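My aunt Hanna left me 11 boxes and a table. The table I wanted. The boxes came with it, the way a dog comes with a boyfriend, and I let them sit in the hall from June until September because I had a job and a bad knee and, okay, I was scared of them.

Carys came over to help me start. She brought iced coffee and a roll of trash bags, which I thought was a little pushy, and she sat right down on the floor and cut the tape on the first box with my good scissors.

"Socks," she said.

"Just socks?"

"Sheyla. It's all socks."

And it was! Hanna knitted on the bus to Bellis and back, two hours a day, for longer than I'd been alive, and I guess I'd figured she was giving them all away. She did give plenty away. Every cousin had a drawer of them. But there was also a notebook with every pair written down in pencil, who it was for and what yarn, and the last number in it was 1,879. I read that page standing up and then I had to go get a glass of water.

So we made rules. Pairs in one bag, singles in another, anything with moth holes goes to Genji downstairs, who stuffs cushions. Carys held things up and I said yes or no. I was good at it for maybe an hour – brisk, even. Then she reached down to the bottom of the box and handed me one I knew.

I put it on the table and cleared everything else off.
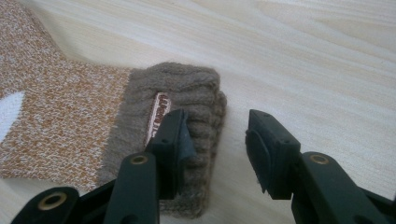

Orange and tan and white, all flecked together, with that fuzzy gray-brown cuff she only put on because the speckled yarn ran out at the ankle. I was nine. I'd picked the color myself at the yarn shop and cried when there wasn't enough, and Hanna said fine, then it'll have a collar, and sewed a label in like it came from a store.

"Where's the other one?" Carys asked.

"I lost it. At the lake. I told her a bird took it."

"Did she believe you?"

I got the notebook and went back through the pencil, page after page, until I found my name. Number 948. Next to it, in her tiny square handwriting, she'd put: one pair, orange. And under that, in a different pencil: one to bird.

Carys put the trash bags back in her purse and asked if I had anything for dinner.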